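Monitor Rarkex: seis meses de uso

Comprei o monitor Rarkex em maio, na Bustamante, para substituir um Muker antigo que já não segurava o brilho. Uso o computador o dia inteiro: planilhas e textos de manhã, desenho e modelos 3D à tarde. Jogo pouco, e quem procura teste de jogo competitivo vai achar esta resenha curta nesse ponto.

A montagem é simples. A base encaixa na haste e um parafuso grande prende tudo, sem chave. O braço ajusta altura e inclinação, mas não gira a tela para a vertical, coisa que o Muker fazia e de que eu sinto falta para ler contratos. A fonte é externa e pesada, com um cabo curto demais para descer por trás da minha mesa. Tive que prender com velcro embaixo do tampo.

A imagem é o ponto forte. O ajuste de fábrica vem azulado e com a nitidez exagerada. Baixei a nitidez, passei a temperatura de cor para o modo quente e deixei o brilho em 20, que para o meu quarto basta até o fim da tarde. Depois disso o texto ficou limpo e parei de forçar a vista.

Nos tons escuros ele se sai bem, melhor do que eu esperava pelo preço. Azul-marinho continua azul-marinho e não vira uma mancha preta, desde que se olhe de frente. De lado o contraste cai bastante, e no canto inferior direito há um vazamento de luz que aparece com o quarto apagado. 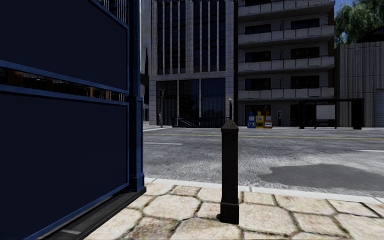
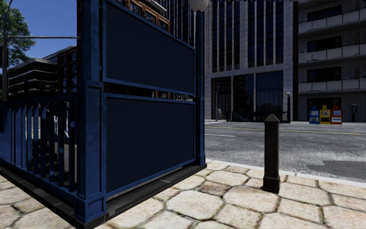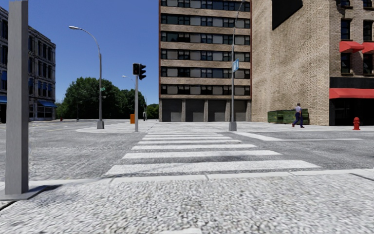 A faixa de pedestres, vista da calçada.
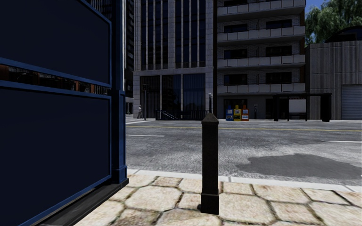
O menu é ruim. São botões atrás da carcaça, todos iguais ao toque, e eu ainda desligo o monitor quando quero mudar a entrada. Existe um programa da Citeck que faz os ajustes pelo computador, mas ele esquece o perfil sempre que a máquina volta da suspensão. Desinstalei na segunda semana.

As conexões atendem: duas entradas de vídeo e 2 portas USB, estas na parte de trás, em posição incômoda para pendrive. Os alto-falantes servem para aviso de mensagem. Chamada de vídeo eu faço com fone.

Tive um problema em agosto. A tela piscava ao ligar e às vezes demorava a achar o sinal. Escrevi para a assistência e quem respondeu foi Jucélia Evangelista, que pediu o número de série e mandou um cabo novo. Levou 16 dias para chegar, e com ele o defeito sumiu. O atendimento foi educado – o prazo é que foi longo para um cabo.

Meu colega Saturnino Nieto comprou o mesmo modelo e devolveu por causa do vazamento de luz. No dele era pior, pegava a borda inteira. Convém testar com fundo preto ainda dentro do prazo de troca.

Recomendo para quem trabalha de frente para a tela e não precisa girá-la. Para edição de foto com cor exigente, eu procuraria outro. O Muker foi para a mesa da minha filha e segue funcionando, com o brilho fraco de sempre.

Resenhas recentes
Suporte articulado Bustamante para mesa
Teclado Citeck sem fio
Luminária de leitura Muker
Cadeira de escritório: o que ver antes de comprar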